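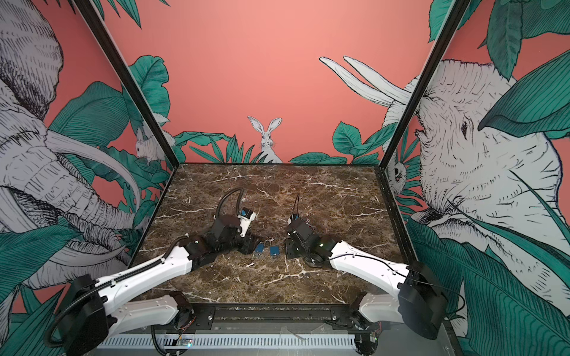 The Nilier building is revising its procedure for issuing and recovering padlocks, and I would welcome comments from members who manage a similar stock. We hold 390 blue padlocks for the personal lockers on the ground floor. At present, returned padlocks are matched to their keys on whatever table is available, and the error rate is higher than we are prepared to accept. We are considering a single fixed location for this work. The candidate is the square area with the dark brown marble surface, thin white and cream veins running through it, and the illustrated panels on three sides (salmon pink at the back, with a white rabbit above the teal leaves, and a large elephant drawing to the left and to the right). Its enclosed sides should prevent keys from being pushed off the back. My concern is whether a dark, veined surface is suitable for sorting small metal items. I would also like to know whether other sites store their padlocks open or closed between users. Our current rule does not say.
Posted by: k_afridi (topic starter)
Topic: Padlock returns -- choice of surface, and open or closed storage
29th September

With regard to the surface, I would advise against it. A patterned stone makes visual checking slower, and the pale veins will compete with anything silver. Our own office uses a plain gray mat with a raised edge. It was inexpensive, it can be wiped down, and a dropped key does not bounce. Hard stone will also chip if a padlock falls on it from any height, and the repair will come out of your budget.

On the second point, we store all padlocks closed, with the key held separately in a numbered envelope. An open padlock is an unsecured item and should be treated as one.
Posted by: registers_and_keys

I must disagree with the previous reply on storage. Closed storage means that every padlock has to be opened before it is issued, and if the envelope has been misfiled you learn of it while the new user is standing at the counter. We store open. The key is tried in the lock on return, the shackle is left up, and the pair goes into the tray together. Any padlock found closed in the tray has not been checked. That single rule removed most of our mismatches.

I have no strong view on marble.
Posted by: westwing_ops

May I ask how the keys are marked? The original post does not mention it. If the keys carry no number, the choice of table is a secondary matter.
Posted by: plainlabel

A reasonable question. The padlocks were purchased from Bellini in batches of 30, and each batch was delivered with the key numbers listed on a sheet. The sheets were entered into the Drultness register, which shows the locker, the padlock and the current holder. Difficulties begin when a user returns a padlock and a key on different days, or returns a key belonging to a colleague. The register then shows both items as received, although they do not form a pair. We replaced 8 padlocks for this reason during the last period.
Posted by: k_afridi (topic starter)

Then the register requires a third status. Ours has "received", "paired" and "available". Staff may not move an item to "available" unless the key has been turned in that padlock by the person making the entry. It is slower. We have 100 padlocks in circulation and consider the additional time acceptable. With your volume, you may wish to set aside a fixed period each afternoon and not process returns singly as they come in.
Posted by: registers_and_keys
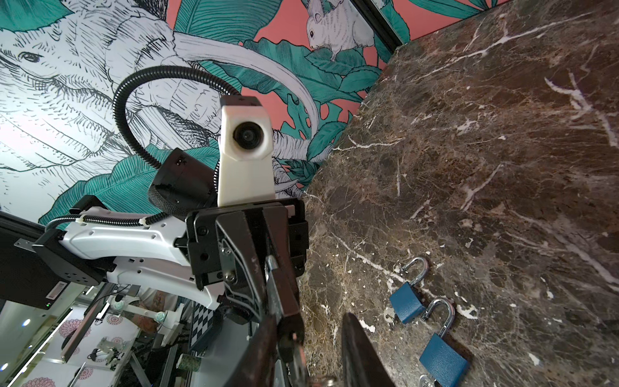

I work with Mr. Afridi at the Nilier building and am responsible for the register entries, so I should like to add a view from the person who handles the locks. The objection to a veined surface is fair in principle, but I believe it is overstated in our case. The bodies of our padlocks are blue and stand out clearly against the brown of the marble. The keys are the real test, being small and silver, and there I accept part of the criticism: the one lying against the bottom of the upper padlock can be seen, but it is close in tone to the white veins and flecks, and I would not wish to look for a dozen like it at the end of a shift. Both of the blue padlocks there have their shackles open, which is the position I would prefer to see written into the procedure. One can tell the state of the lock without picking it up.

I would therefore propose keeping the location and adding a shallow tray for keys only. The padlocks may rest on the stone. The keys should not.
Posted by: s_janjua

Thank you, that is helpful. I withdraw my remark about visibility as far as the padlocks are concerned. I maintain it for the keys, and I maintain my remark about chipping. A thin felt liner would answer the second point.

I also note that a key placed against a padlock is not necessarily the key to that padlock. Proximity is how most of our own errors occurred. Please make sure that the procedure says so in plain words.
Posted by: registers_and_keys

Felt collects dust and catches on the edges of keys. We removed ours at the Wirnel site and went to a thin rubber sheet, cut to size. It has been in place since December and shows little wear. I would otherwise support the proposal from s_janjua, including the open shackle rule.
Posted by: westwing_ops

A minor point on the panels. If this is to become a working location, avoid fixing notices or hooks to the illustrated sides. Adhesive will lift the surface of many printed boards, and a drawing of that size is difficult to patch. A freestanding card with the procedure on it would be sufficient. I would also be sorry to see the rabbit covered.
Posted by: plainlabel

The comments have been noted. The draft will be amended as follows. The location will be retained. Keys will be placed in a tray and will not be set down on the marble. Padlocks will be stored with the shackle open after the key has been turned in the lock, and the register will carry a separate "paired" status, subject to confirmation that Drultness permits the additional field. The procedure card will be freestanding. The choice between felt and rubber remains open, and I would be grateful for further experience of either -- in particular the thickness used at Wirnel.

Khurram Afridi
Posted by: k_afridi (topic starter)

The sheet is the thinnest our supplier carried. I will measure it and post the figure in this topic.
Posted by: westwing_ops

For the record, I still regard open storage as a mistake where the tray is not itself kept in a locked cabinet. Is yours?
Posted by: registers_and_keys

It is. The cabinet key is signed for at the start and end of each shift.

Shabnam Janjua
Posted by: s_janjua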